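Section 4. Setting Up the Shot Tracker for a Basketball Season

Read this section before you mount anything. It covers the Prustora hoop sensor and the Akolgo scoring app as used in a school or club gym. The sales sheet says you can be up and running before warmups end. Give yourself an evening.

4.1 Before you start

You need the hoop sensor, its bracket, the charging cable, a stepladder, and a phone or tablet with the app installed. The bracket fits most breakaway rims. "Most" is the maker's word, and we would not lean on it. Rims with a wide back plate, like the older Fesuveck models, leave very little room for the lower clamp.

CAUTION: Do not hang from, pull on, or dunk on a rim while the bracket is only partly tightened.

4.2 Mounting the sensor

1. Charge the sensor until the light stays green. A blinking green light means it is still charging, whatever the app's battery meter says.

2. Hold the bracket against the back of the rim, below the backboard padding, with the arrow pointing up.

3. Tighten the two upper screws by hand, then the lower clamp. Finish with the wrench.

4. Slide the sensor in until it clicks. Tug it once. If it moves, take it out and start over from step 2.

5. Drop a ball through the net a few times from the ladder. The sensor light should flash on each make.

Note: A flash tells you the sensor felt something. It does not tell you the app wrote it down. That is tested in 4.4.

4.3 Pairing and team setup

1. Open the app and choose New Gym. Stand under the basket while it searches.

2. Pick your sensor from the list. If two baskets are fitted, pair them one at a time with the other sensor switched off. Pairing both together is supposed to work, but in our gym it swapped the home and visitor ends twice.

3. Enter your roster. Jersey numbers matter more than names, as the app sorts by number on the live screen and you will be tapping in a hurry.

4. Set the free throw line and three-point line for your level of play. The default is the pro distance. If you skip this step, a lot of long twos and high school threes will land in the wrong column.

Keep the packing until you have been through a few practices. The return window closes quickly, and units sent back without padding may be refused.
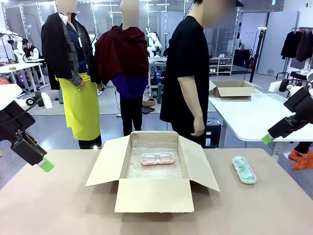

Open carton with bubble wrap lining.

4.4 Checking the count

Do this before you trust a single number from the system. The maker claims near-perfect make detection. We logged 1,184 shots by hand over a preseason at the Ratberg gym and compared them with the app. Layups and free throws matched well. Bank shots were worse, and balls that rattled in and out were sometimes scored as makes.

1. Have one player shoot from the line while a second person keeps a paper tally.

2. Repeat from each corner and from the top of the key.

3. Compare the paper with the app after each spot, before moving on.

4. If the app is high, lower the sensitivity one step. If it is low, check the bracket first. A loose bracket looks just like a bad setting.

Note: The auto-calibrate button may fix a bad count. It may also wipe the sensitivity you just set – write yours down first.

4.5 Game day

1. Switch the sensors on before warmups and press Start Game only at tip-off. Warmup shots cannot be removed later, only hidden.

2. Keep the phone within 3 rows of the floor. The listed range assumes an empty gym. A crowd of roughly 600 cut ours badly.

3. Keep the paper scorebook going. The app's log is not an official record in any league we play in, and no referee has ever asked to see it.

4. At halftime, compare the app's team total with the scoreboard. Fix differences then, while people still remember who took the shot.

CAUTION: Do not climb to adjust a sensor during live play. If it quits, finish the game on paper.

4.6 About the shooting grade

After each game the app gives every player a letter grade. We have not found an explanation of how it is worked out, and the answer from support was a link to the sales page. One of our guards went from a C to an A in a game where she took two shots. Look at the makes and attempts and turn the grade off under Display, then Player Cards. It turns itself back on after an update, so check again in May if you run a spring league.

For cleaning and off-season storage, see Section 5.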